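How to cover a work table with kraft paper (and when not to bother)

There is a lot of advice online about protecting a table, most of it written by people selling mats. The Droler mat costs $43 and comes in one size, which was never the size of my table. Brown kraft paper is cheaper, and for most jobs it is good enough. I doubt it is as good as its fans claim.

What you need

A roll of kraft paper, a roll of coloured tape, a long ruler and scissors. The Trokinach guide lists 11 items, including a special smoothing tool. I tried a folded tea towel and couldn't see the difference.

Step 1: Lay the paper

Wipe the table first. Roll the paper out the long way and leave it overnight if you can. Some people iron it – I wouldn't. Pull it snug from both ends, then tape the underside every 3 or 4 hand widths.

Expect a few wrinkles all the same. Anyone who promises a perfectly flat sheet has probably just put it down.

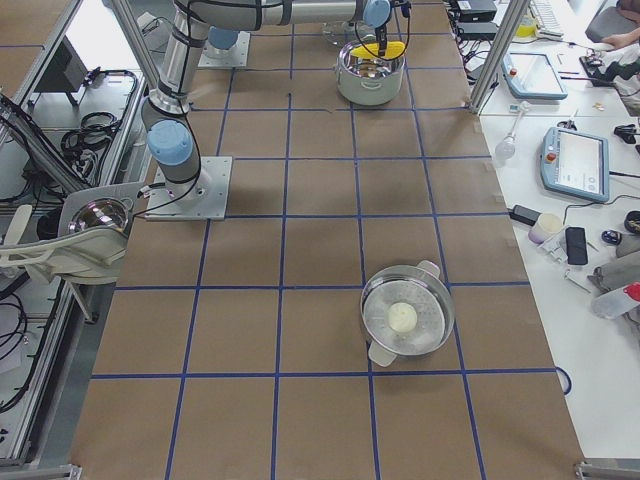

Step 2: Mark out the squares

A grid is handy for cutting fabric or sorting small parts, but don't trust it for measuring. Tape has width, and paper shifts. Choose a dark colour, run the long strips first and press the crossings down with your thumb.

Step 3: Know when to replace it

Chung sells a spray that is meant to make paper last through to January. Mine got sticky. A torn sheet is better pulled off and swapped, tape and all. If you spill paint every week, buy a proper vinyl cover. The Jullorik one is dull but wipes clean.

Updated 1/9/24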